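**Progress report: Packaging Return and Reuse Project, Hutmont site**
Submitted to: Pirkmont Fund, Small Grants Office
Prepared by: Shayne Kereama, Project Lead
Date: Oct 30, 2025

## Summary of the period

The grant supports the sorting of used cardboard boxes at Hutmont so that sound boxes can be folded, stored and sent out again. During the reporting period the site handled 1,462 boxes. Of these, 671 were passed for reuse and the remainder went to recycling. Work is on schedule, with one change to the sorting rules described below.

## Spending

All purchases to date fall within the approved budget. Storage racks were ordered from Alico and have been installed. The second order, for labels and tape, was placed with Ambrosio and is due before the next report.

## Condition of boxes

Creasing remains the main reason for rejection. Under the original rules, any box with visible stains was recycled. Gerd Thiele reviewed a sample of 100 boxes and recommended that light marks be accepted where the walls remain firm. Boxes are now placed in one of three grades, and borderline cases are set aside for a second check.

The white box below has a heavily creased inner panel, with thin brown and dark gray stains following the folds.

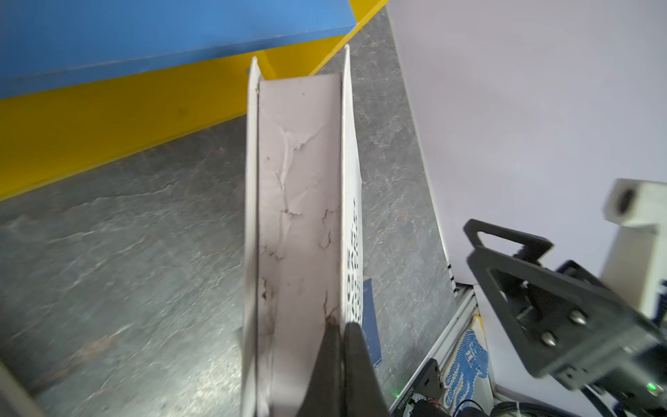
## Next steps

- Issue the revised grading sheet to all staff at Hutmont.
- Repeat the sample review with a further 60 boxes.
- Submit the final report and closing accounts in March.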